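2020-10-29, cuaderno de taller

Himnario de Clatau, índice de citas bíblicas. ¡Gran día! Ya tenemos 259 de los 293 himnos con su pasaje localizado, y los que faltan son casi todos de Adviento, así que van a ir rápido (cruzo los dedos con el 171, que mezcla Isaías y Baruc sin avisar).

Lo mejor de la mañana: el himno 30. Lo dábamos por paráfrasis del salmo 23 por lo del pastor, pero la segunda estrofa habla de buscar a la perdida y vendar a la herida, y eso es Ezequiel 34, 16 casi palabra por palabra. Cambiado en Drustevex, con el salmo como referencia secundaria.
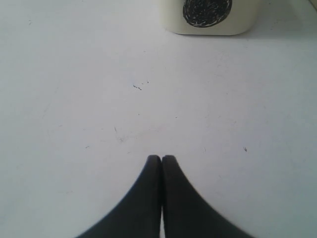 Dos dedos negros de pinza, juntos, sobre la superficie blanca.

El Magníficat aparece en tres versiones. La de la edición Majali conserva «derribó a los potentados», las otras dos suavizan el verbo. Me encanta que la más áspera sea también la que mejor se canta, el acento cae justo en la parte fuerte del compás. Dejar las tres en la misma ficha, sin elegir todavía.

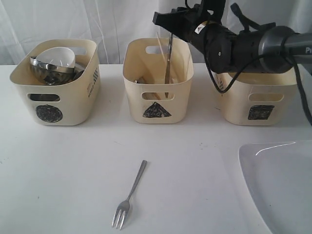
Taller de Himnodia y Biblia, Grupo Larkmont

Pendiente: unificar la numeración de los salmos. En las fichas de junio usamos la griega y después la hebrea, con lo que el Miserere sale como 50 y como 51 según el día. Propongo hebrea con la griega entre paréntesis.

Duda para quien lea esto: ¿el «rocío» del himno 112 es Isaías 45, 8 u Oseas 14, 6? Yo voto por Isaías, pero la estrofa del lirio me hace dudar muchísimo. Mañana sigo desde el 260.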